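3.2 Storage containers and household sorting habits

Respondents in the Prullen survey returned 1,215 usable forms. Each form asked how food was put away after a weekly shopping trip and how much of it was later thrown out. Following Takagi and Fujimoto, we treat the container as part of the storage routine and record its shape, size and lid type separately.

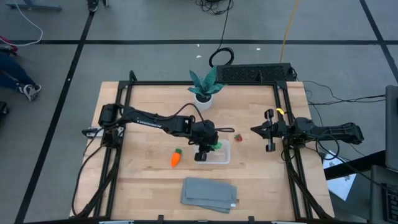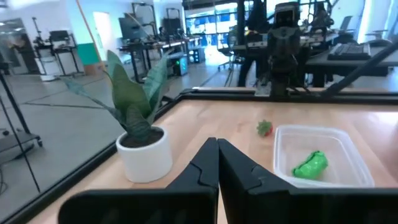
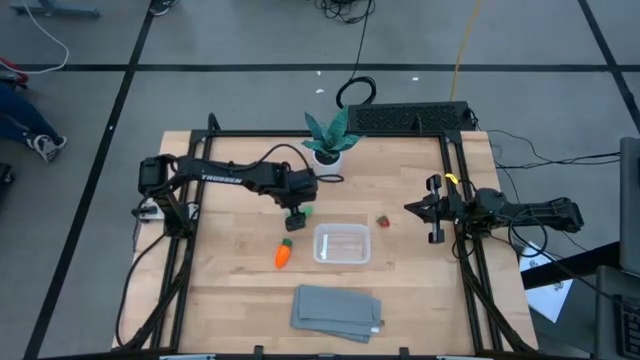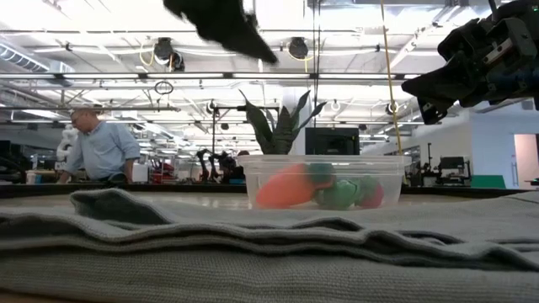

Figure 2. Work table with light wooden top (first three views) and clear container with toy food items (last view).

Waste was lowest in households that kept vegetables where they could be seen from the front of the shelf. The effect held for both small and large families, although it was weaker in homes with more than five members. Container walls matter here. A clear container such as the one in the last view of Figure 2 leaves an orange carrot visible from the side, while an opaque bin of the same size must be opened or lifted down. Households in Skirkumar used opaque bins more often — 400 of them reported no clear containers at all — and also reported more forgotten produce. Lid type had no clear effect in either town.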